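Cucumber

The cucumber is a creeping vine in the gourd family, grown nearly everywhere for its long green fruit. It is a close cousin of the melon and a more distant one of pumpkins and squash. Cooks treat it as a vegetable, but to a botanist it is a fruit, and a rather wonderful one: about 95 percent water, crisp, mild and at home in almost any kitchen on earth.

Origin and history

Cucumbers come from South Asia, where wild relatives still grow in the foothills of the Himalayas. Those wild fruits are small and very bitter. Growers picked out the milder plants over many generations, and the crop spread west and east along trade routes.

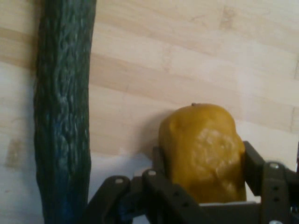 Types

Slicing cucumbers are long, with fairly thick skin, and are mostly eaten fresh. Pickling types are shorter and bumpier, and they stay firm in brine. Long Asian kinds often have ridged or warty skin, thin enough to eat, and a lovely sweet smell when cut. There are also round yellow ones, such as the lemon cucumber, which surprise people who meet them for the first time!

Among local strains, the Grillurcombe Ridge is a good one to know. It was kept going by the grower Tetteh Ackah, who saved seed from 42 plants and later crossed it with a pickling type called Quansah. The cross sets fruit early and shrugs off cool nights – a real gift in short summers.

Growing

The vines love warmth and hate frost. Seed goes into the ground once the soil is warm, in many northern gardens in June. Vines climb by curling tendrils, and a trellis keeps the fruit straight and clean. Most kinds carry separate male and female flowers and depend on bees, though many greenhouse kinds set fruit with no pollination at all.

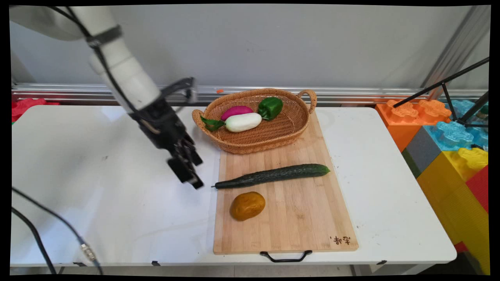
In the kitchen

Raw cucumber goes into salads, cold soups and yogurt sauces like raita and tzatziki. In Chinese cooking it is often smashed with the flat of a cleaver, then dressed with garlic, vinegar and sesame oil. The rough edges soak up the dressing beautifully. It can be stir-fried too, and it keeps a pleasant bite if the pan is hot and the cooking is quick.

See also: Gherkin, Melon, Pickling

Last edited Jul 24, 2020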